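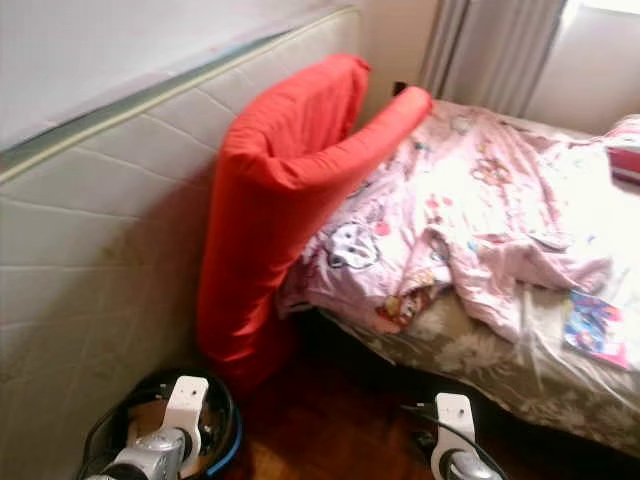

Ruddock Mattress Protector

March 29, 2023
By Wenceslao Gallardo

The Ruddock is a fitted cover with a cotton top and a waterproof backing. It goes under the bottom sheet and fits mattresses up to 29 cm deep. The elastic runs all the way round, so the corners stay put when you turn over.

Wash at 50 degrees with similar colors. Tumble dry on low — high heat damages the backing. Do not iron or bleach. Wash once before first use.

Sold in twin, full and queen. The king size is out of stock and returns in November. Price for the queen: $124 for a pack of 3. Single covers are sold in twin only.

Unopened packs can be returned with the receipt.

Related items
Enden pillow protector
Paseto fitted sheet
Solidia slatted base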